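Légumes factices Emell - le sachet du petit marché

Réf. 1018
Marque : Emell
Gamme : jeux d'imitation, marchande et dînette

On a un vrai faible pour ce petit assortiment ! Des légumes à couper, à empiler ou à faire rouler, il en existe beaucoup, mais ceux d'Emell ont gardé quelque chose de simple qui donne tout de suite envie de jouer à la marchande. Les couleurs sont franches, les formes se reconnaissent au premier coup d'œil, et même les tout petits clients finissent par réclamer « la carotte avec ses feuilles ».

Le sachet transparent fait partie du plaisir. On voit ce qu'il y a dedans, on le pose sur le comptoir, on le tend au client avec la monnaie - et le soir tout repart dedans (enfin, presque tout, il y a toujours un radis sous le canapé).
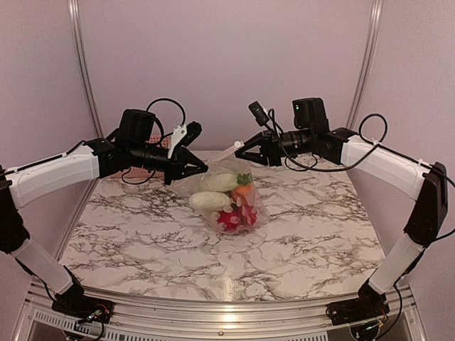

Ce qu'il y a dans le sachet

Une carotte orange avec ses fanes vertes, deux radis rouge et blanc, un légume blanc de forme ovale et un autre, vert très pâle, qui a tout d'un chou. De quoi lancer une bonne soupe imaginaire ou garnir un premier étal. Chez nous, l'ovale blanc change de nom toutes les semaines : navet, oignon, œuf de dinosaure...

Comment on y joue

À la marchande, bien sûr, mais aussi au tri par couleur, ou au sac mystère : on glisse les légumes dans une pochette en tissu et on devine au toucher. Remo Sorrentino, qui tient notre boutique de Rurnum, s'en sert pour apprendre les mots italiens à sa fille, et il paraît que « ravanello » a un succès fou !

Bon à savoir

Conseillé à partir de 3 ans, avec un adulte à proximité à cause du sachet.
Poids du lot : 300 g.
Entretien : un chiffon humide, pas de lave-vaisselle.
Se marie très bien avec la balance Valentini et les cagettes Stendow, vendues séparément.
Expédition sous 5 jours ouvrés, retrait possible à Rurnum.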